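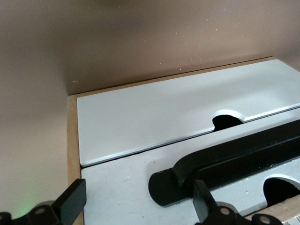

The gripper over the wooden box with the white panels and the black bar.

Inês Tavares has looked after the same robot cell at Zamudio for five years, and she still begins each shift by touching the fingers.

"I move them a little by hand, with the power off," she says. "If one side feels loose, I take the screwdriver before I take the coffee."

The looseness comes from the pivot screws in the finger joints. A finger with play in it closes a little late, and then the bar turns in the grip. Tavares marks each screw with a thin line of paint and compares the lines every 100 hours. The pads she wipes with alcohol and changes when the edge becomes round – the last pair was in service for 14 weeks.

Her colleague Yolotzin Bañuelos teaches the positions. She prefers to come down slowly over the box and stop 18 millimeters above the panel before the last movement.

"The panel is white and flat, the bar is black and thin," Bañuelos says. "For the wrist camera it is an easy contrast. For the fingers it is less easy, they must go low and not scratch."

Do they scratch? She laughs. "In June we had the height wrong for one whole morning. I did not sleep well."

Both women keep notes in one paper notebook, which hangs from a string beside the controller. Tavares has asked for a second set of fingers, so that she can rebuild one at the bench while the other works. The order is placed with Drastex – she is waiting for the delivery date.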